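Search the help pages Search

Dry rice all over the table – best way to pick it up? 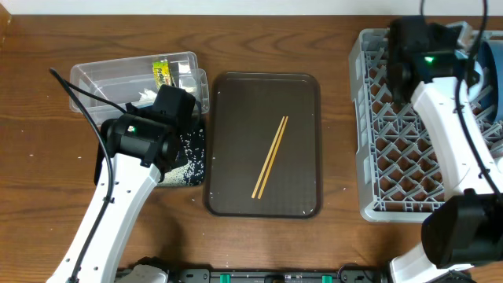
My table with the tray, the chopsticks and far too much loose rice

I sort my rice on a dark plate at the table so I can spot the bad grains, and I always end up with rice around the plate and a few grains on my serving tray too. Sweeping with my hand just sends them onto the floor! The table is wood and I don't want to scratch it. What do you all do?
Deepika Nadar
Jun 24, 2023 · 308 views · 2 shares

Ilango Naidu
Slightly damp paper towel, folded flat. Press, don't wipe – the grains stick and you shake them into the trash. Then go over the wood with a dry cloth. For the tray I'd just tip it over the sink. If you want to keep the rice, use a soft pastry brush and push it onto a stiff sheet of paper.
16 people found this helpful

Gopinath Pillai
vacuum

Indira Kotian
I put a big dish towel under everything before I start (mine is an old one from Brostivstead) and lift it by the corners when I'm done. Been doing it since May and my floor is so much better!

Related
Getting rice out of a sink strainer
How to clean a plastic dish rack
Can I oil a wooden table myself?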